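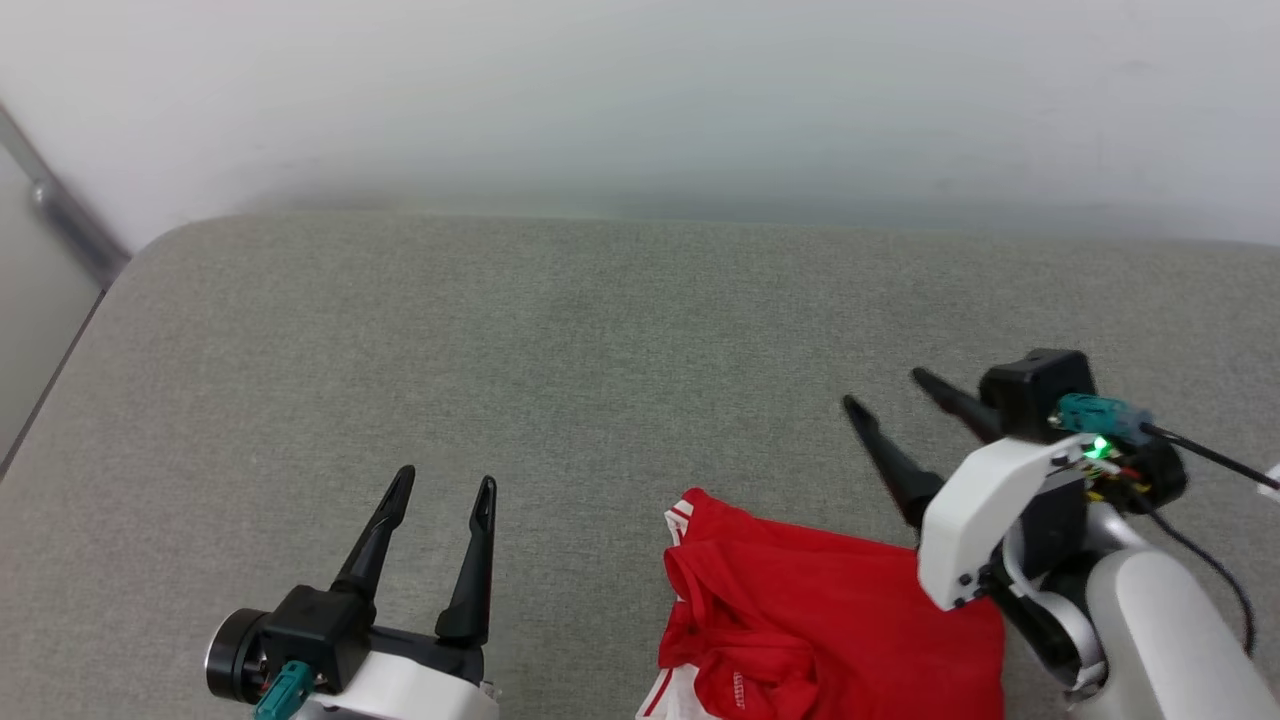

January | By Encarnación Sarmiento

Skumel has released an update to Fevus, its planning software for two-armed robots. The new version plans both arms together when handling clothes, and replans if the fabric shifts during a grasp. Planning time per move drops from 215 milliseconds to 160 – on the same computer.

"The old planner made one arm wait for the other," said Gerardo Villanueva, who leads the control team. Current users can install it now.

Contact the newsroom | © Rivas | Back to top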